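Skumora Table-Clearing Demonstration: Data Card

Summary

This card accompanies the recordings made at the Skumora open day, when visitors were invited to watch a two-armed robot tidy a tabletop. It sets out what the release contains, how the sessions were run and on what terms the material may be used. Please read it together with the licence file in the same folder.

Contents of the release

The release holds 3,166 recordings, of which 572 were made in front of visitors. The remainder were made by staff in the same hall during preparation. Each recording consists of a view from the head camera, a view from a fixed camera and a log of the arm and gripper positions. The files are sorted by session, and the session number is the first part of every file name.

The task

Pieces of sponge and small items of food are scattered on a brown mat between two bins lined with black bags. A dustpan and a hand brush are laid out with them. The operator is asked to clear the mat using both arms. Sponges may be picked up directly with a gripper; food may be picked up or swept into the dustpan, at the operator's choice. The layout is changed by hand between recordings.
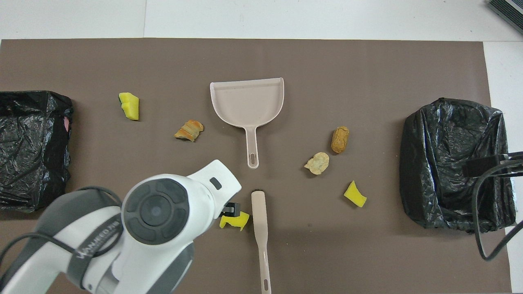

Saqib Mengal: I would ask future users to treat the sweeping and the picking as separate skills. At the open day most visitors wanted to see the brush used, and the operators obliged, so sweeping is far more common in the public sessions than in the staff ones. Anyone training on the public part alone should expect that to show.

The maintainers accept this remark. A column named "method" has been added to the session index and takes the value pick, sweep or mixed.

Running of the sessions

The public programme was divided into 23 sessions. At the start of each, the operator explained the task and gave a short trial run, which was not kept. Visitors stood behind a rope and did not handle the controls. Sound was not recorded.

A recording was stopped when the mat had been cleared, when the operator gave up, or when an item fell to the floor. All three outcomes are included, and the index states which applies. 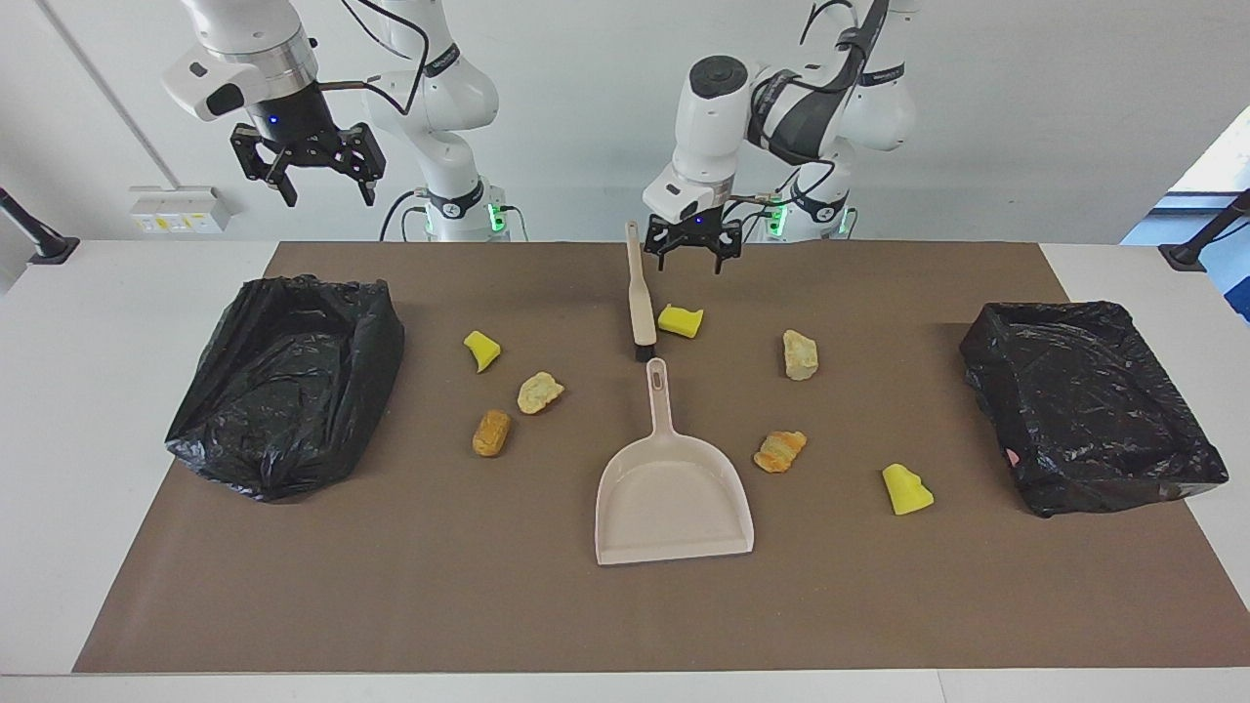 Are recordings in which the task was not completed suitable for training?
They may be used, but they should be filtered by the "outcome" column first. The Wernard split, supplied as a ready-made list, leaves them out.

Known limits

Daylight in the hall varied during the day and was not corrected. In 7 recordings the log starts late; these are marked in the index and should not be used for timing. Labels for food items are general and do not name the type of food.

Access and contact

This version was issued on Jun 21, 2023. A further version, with corrected logs, is planned for November. Requests for changes should be sent to the Skumora data desk, quoting the session number and the name of the file concerned.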